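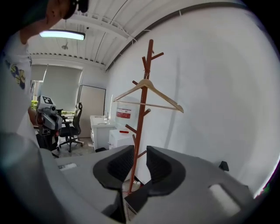

Opening (2 minutes)

Say hello, say who I am. Nyokabi Makori, from the evaluation group at Plesevell. We test equipment other people sell so our members can decide whether to pay for it. We were not paid by the maker for this one. Kinyua lent us the kit at no charge and it has gone back to them.

The product is the Prurkex, a hand-held gripper kit for recording manual tasks. You do the task yourself with the grippers, and the recordings are used to train a robot arm. A good part of the room will have used something like it. Ask for hands. If most hands go up, skip the next paragraph.

For those who haven't: the selling point is that you don't need a robot on site to collect the data. You need a person, the grippers, the headset, and something to pick up. The recordings get processed afterward and go to whoever is training the arm.

We chose everyday objects on purpose. The maker's demo uses blocks on a mat. We wanted things people have in an office, and the coat hanger ended up being the best test of the lot. It's thin, it has a hook at one end, and it has to go back over a peg. Leave the hanger on the rack up on screen while I say this part.

What we were asked (3 minutes)

Tredbridge came to us with three questions. They run training for warehouse staff and they're thinking of buying several kits.

Can a new operator get going without a long course?
Does the kit stay out of the way during a normal working session?
How much of what you record is good enough to keep?

Point out what we did not test. We did not train a policy on the data. Erick Ogola wanted to and we ran out of time. Someone will ask about it, so say it now and save the question.

We had six operators. Two had used a hand-held gripper before. We logged 316 takes in all, most of them with the hanger. The rest were soap bottles, a folded cloth and a stapler. The stapler was a mistake, it's too heavy for a fair comparison, and I left it out of the results.
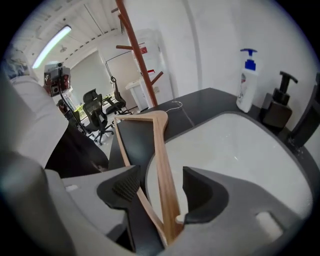
Grip was what I cared about most going in, because a kit that drops things is no use however good the software is. Our operators rated the grip higher than anything else on the form. The finger pads are separate parts and can be swapped with a hex key, which came in the box. Look at the two pads on the slide: the left one has a cross-hatched surface and the right one is smooth and curved. The hanger is pinched between them by the lower end, with the hook pointing up and away. Gitau Wanyama liked that hold for hanging up, since it keeps the hand clear of the peg. Jolien Desmet preferred to take hers near the neck. Both ways worked, and we kept takes of both.

If there's time, mention the spare pads. You get one extra pair. Kinyua quotes a price for more but I don't want to read prices from the stage, they change. Send people to the handout.

Weight. On the form, operators were asked how the arm felt after a session. The common answer was fine for the first stretch and tired after some 20 minutes. Nothing unusual for a tool this size. The body is bulky and it blocks your view of your own fingers more than you expect. Pendo Langat kept tilting her wrist to see past it, and you can pick out her takes in the data because of that. It might be worth telling new operators early on.

(Drink of water. Next slide.)
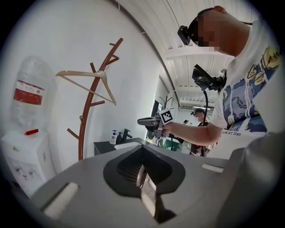
The headset and the screen (4 minutes)

Leave this slide up a little longer than the others. It shows the full working position: black headset with the module out in front, screen at chest height, one gripper held out by the operator, and the cable coming down from the screen toward his hand.

Headset first. Setup was quick. The strap has one adjuster at the back and everyone found it. Complaints were about pressure on the forehead. Two people took it off between takes, and after that it has to be lined up again, so our advice is to leave it on and schedule proper breaks.

The screen is the part I would change. It's useful at the start and end of a take, when you check that recording is on. During a take you should be looking at the object, and it sits right where you would look down. Erick turned the brightness down and said that helped. Gitau said he stopped noticing it by the second day.

The cable got the most comments of anything. Reach across your body and you'll feel it. We clipped ours to the shirt, and we'd like to see Kinyua put a proper clip in the box. I told them so and they wrote it down. I can't promise anything on their behalf.

Markers. The patterned square on top of the gripper is there for tracking. Keep it clean and keep your other hand off it. We had a run of bad takes one afternoon and every one of them came down to a thumb resting on the marker. The manual covers this on a page near the back. It should be on the first page.

How many we kept (4 minutes)

The results table is on the handout, I won't read it out. Main things to say:

The hanger takes were the hardest to get right and the most useful to look at. Picking up was easy. Putting it back was where people slowed down, and where we threw takes out.

The four new operators started slower and by the end of the week were close to the two experienced ones. I'd be careful with that. It's a small group and they were sitting in the same room giving each other tips.

Almost all of the rejected takes were rejected for tracking, and very few for drops. So if you're budgeting time for a pilot, put it into teaching people how to hold and move the gripper. Extra practice on the objects won't gain you much.

Export was slow. A session's worth went off overnight and was ready by the time we came in. On Friday it was not ready, and support answered the same morning. Fair is fair, they were polite and it was fixed before lunch.

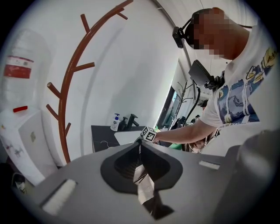
USING IT IN A REAL ROOM

We did not clear the room and I would advise against it. People walk through, there are chairs and other gear, the light changes. If the kit only works in an empty lab, Tredbridge can't use it. Look at how much is in view past the gripper: coat rack, water dispenser, counter with the soap on it, people in the room behind. None of that stopped us recording.

What did cause trouble was distance. The operator has to lean in and reach, the way the arm is stretched out over the gripper on this slide, and tall operators ended up bending more than they should. Set the objects at chest height where you can. We raised the hanger by one peg for Jolien and she was happier.

Another practical point is tape and foam. You'll see white foam pads on the body and a strip of tape coming down from the black fitting in the middle. Check anything stuck on like that at the start of each day and keep a roll of tape with the kit.

Who should buy it

Buy it if you have several people who can record on a regular basis and someone who'll own the data afterward. Small teams that want a couple of hundred takes once would do better to rent. Kinyua does rent, though it isn't easy to find on their site.

For Tredbridge our answer was yes, one kit first, with a review in December before they order more. They've agreed to that.

Questions

Likely ones: left-handed use (we had one left-handed operator, no problem reported), cleaning (wipe the pads, don't soak them), who owns the recordings (read the contract, I'm not a lawyer), does it work outdoors (not tested).

Handouts are by the door. Jolien has the spare copies and will be at the back until the coffee break.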